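Print this article | E-mail to a friend

Closing by console: what changes for the theatre team

01/12/2022
By Staff Writer, Grudberg Theatre Practice

Upendo Lyimo has coordinated robotic theatre at Silberg since the second console was commissioned in February. Her log of instrument exchanges stands at 3482 entries, and she uses it mainly to argue about rosters.

"The surgeon's work moved two metres to the left," she says. "The scrub nurse's work changed completely."

In an open case the scrub nurse passes a loaded needle driver into a hand. At Silberg the instrument is already docked, and the nurse's jobs are exchange, needle count and clearing arm collisions. Lyimo says new staff are fluent in exchange after six supervised lists. Anticipation takes longer.

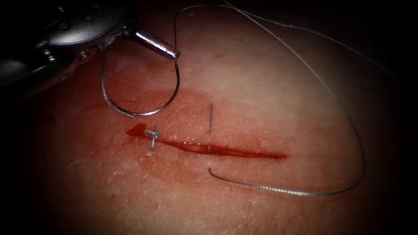 "You lose the surgeon's shoulders," she says. "At the table you could see a person getting ready to ask for scissors. With the console you've got the monitor and a voice, so we standardised the calls."

The call sheet has nine phrases. Suture length is stated before the needle goes in, and the cut is called by the console and repeated by the bedside assistant. Interrupted stitches generate the most traffic, as every knot ends in a cut.

Tying is still done by the surgeon through the instruments. Lyimo has seen proposals from Escobar for partly automated stitching and is neither keen nor opposed. "Show me who holds the count when it pauses. That's a staffing question and it's usually left off the slide."

Two positions were regraded after the change, both upward. Anaesthetic staffing was untouched.

Comments (3)

Premow: Same experience with call sheets. Ours grew to two pages and had to be pruned.

theatre_tech: Who does the draping at Silberg, nursing or techs?

R.: Regraded with back pay?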